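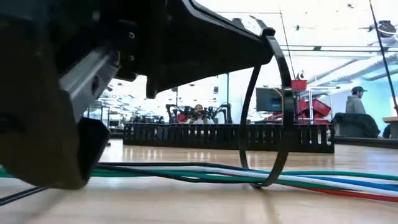

Chapter 4
What a Promise of Permanence Is Worth

Most claims about how long a product will last come from the people who sell it, and a student of consumer economics should start by doubting them. The word "permanent" on a package is cheap to print. Take a black zip tie bent into a loop, a thing that costs next to nothing. Sellers may call it permanent, heavy-duty or outdoor grade, and a buyer holding it has no way to check any of the three. Price is a poor guide too, though many textbooks still treat it as a fair signal of quality.

The best-known defense of such claims is the Birville survey, in which 3336 households were asked whether their purchases had "lasted as expected." Most said yes. Grażyna Kwiatkowski pointed out that the survey never asked what they had expected. A shopper who expects little is easily satisfied, and the seller gets the credit.

Ksawery Piątek replied that low expectations are themselves a kind of knowledge. Perhaps. But his evidence came from four stores in Nistberg, all of them supplied by Kaczorowski, and it is hard to see what it tells us about anywhere else.

We begin with the warranty, where the seller at least has something to lose.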